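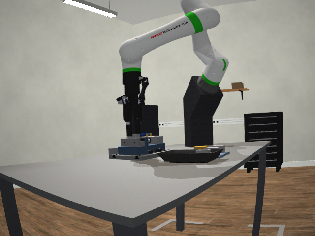

4. Bench cell: working beside the arm

Applies to: Clallberg bench cells, Trenport site
Revised 21/10/2021. Replaces the April issue.

4.1 What changes for the bench operator

The fixture used to be loaded and unloaded by hand, up to 200 times a shift. The arm now does the picking and placing at the fixture. The operator sets out the peg board and the tray, releases the cycle, checks parts and deals with stops. Inspection stays with the operator. So does the decision to scrap a part.

Job rotation is still every 60 minutes. Time at the cell counts as bench time on your card.

4.2 Before the first cycle

1. Sign on at the Vistusis panel with your own card. Do not work under the last operator's sign-on.
2. Check that the tabletop is clear of tools, rags and drink bottles.
3. Stand outside the floor marking and run the arm to its home position.
4. Look at the gripper fingers. If a pad is torn or has lifted, stop and tag the cell.
5. Check that nothing is lying across the fixture rails.
6. Press RELEASE and hold it until the panel shows READY.

Note: If READY does not show, sign off and on again once. If it still does not show, call maintenance. Do not keep trying.

4.3 Checking finger clearance

1. Set the panel to SLOW.
2. Jog the arm until the open fingers are in front of the fixture.
3. Check the gap on both sides of the part to be gripped. The fingers must not touch the rail or the pillars.
4. Close the fingers using the CLOSE key. Never push them by hand.
5. Open, back away and return to home.

Caution: The jog keys stay live until the panel is set back to AUTO. Put the pendant on its hook before you lean over the table.
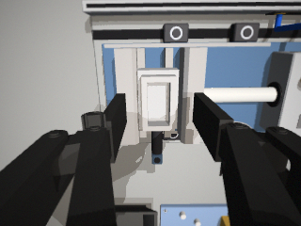
Morenike Nwosu asks that the clearance check be done by whoever is taking over the cell, even when the outgoing operator did it just before handover. Her crew had two stops in one week where each person thought the other had checked. The handover sheet now has a box for it.

4.4 Setting out the tray and board

1. Place the tray in front of the fixture, long side running front to back.
2. Place the peg board beside it, to the right as seen from the front of the table.
3. Seat each block fully down between its pegs. A block that rocks will be picked crooked.
4. Leave unused peg positions open. Do not store spare parts on them.
5. Enter the board layout at the panel and confirm.
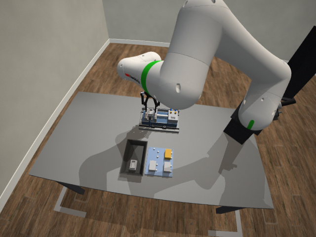
Figure 4-3. Tray and peg board set out in front of the fixture.

Note: Lambrakis trays with the old rim are 14 mm taller and must not be used at this cell. Return them to stores.

4.5 Stops and restarts

1. Wait until the arm has stopped moving and the panel shows HELD.
2. Read the stop code and write it on the sheet before you clear it.
3. Remove the part from the fingers or the fixture, if there is one.
4. Put the part aside for inspection. Do not return it to the board.
5. Step back outside the floor marking and press RELEASE.

Caution: Three stops with the same code in one shift means the cell is handed to maintenance. The lost time is not charged to the operator.

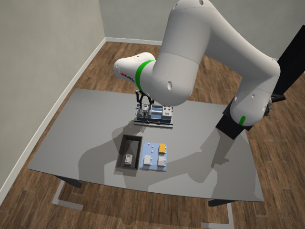

Should we go back to hand loading while we wait for maintenance? Sreekumar Kaimal raised this after the first month, and the answer is yes, but only with the arm locked off and the shift lead's name on the sheet. The hand rate then applies, and the panel count is ignored for that period.

4.6 End of shift

1. Send the arm home and set the panel to OFF.
2. Empty the tray and wipe the tabletop.
3. Enter scrap by hand. The panel does not record it.
4. Sign off.

Finger pads are changed every 700 hours by maintenance. See section 6.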